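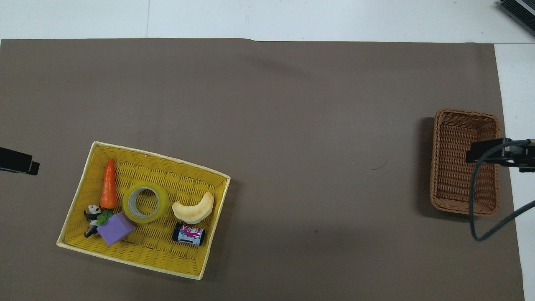 Forum > Bench Robots > Rules, Standards and Good Practice

Thread: House rules for basket-to-basket runs, please pick at them

senan_flanagan
Evening all. I've been meaning to write our sorting rules down properly since July, and I finally got as far as a draft, so be kind (or don't, I'd like it to be useful!). Everything starts in the yellow basket and goes over to the brown one. What I have so far:

Paper goes down before either basket does.
Receiving basket is empty before the arm is enabled.
No hands over the paper while the arm is live, even to nudge a toy.
Cable gets looked at before every run.

Stop button within reach is a given, I hope. What am I missing?

noreen_b
Lovely to see somebody writing these down, Senan. My one grumble is the cable line, because "looked at" doesn't tell a new person anything. Yours loops down right across the brown basket. On our Lenon bench I'd have that tied back along the arm before I let anyone press start, and I'd put it in the rules in exactly those words.

Kandus_fan
Bit strict, no? Tie it too tight and you lose your wrist rotation, and then you're pulling on the connector every time it turns. I've run with a loose loop for ages, something like 2000 picks, and never snagged a thing.

noreen_b
I'm glad, truly, but I don't want the rule to depend on your luck, dear. Leave enough slack for a full turn, check it by hand with the power off, and tie back the rest.

lanying.deng
I'd add something on how the objects are laid out. The panda leaning on the sponge, with the carrot over the sponge's corner, is a harder pick than the tape roll lying flat by itself. Both are fine to run! But write down which kind of start it was, or you can't compare one day with the next. We log it as "touching" or "clear" and that has been plenty.

senan_flanagan
Oh, that's good, I'm having that. Noreen, I give in on the cable too, I'll reword it tonight. Kandus_fan, would you live with "slack for one full turn, the rest tied"?

Kandus_fan
I'd live with it. Still think it's fussy for a toy carrot.

Caoimhe_M
Can I ask for a line about marks on the paper as well? We swap ours for a fresh sheet every 11 runs whether it looks tired or not, and write the change in the log.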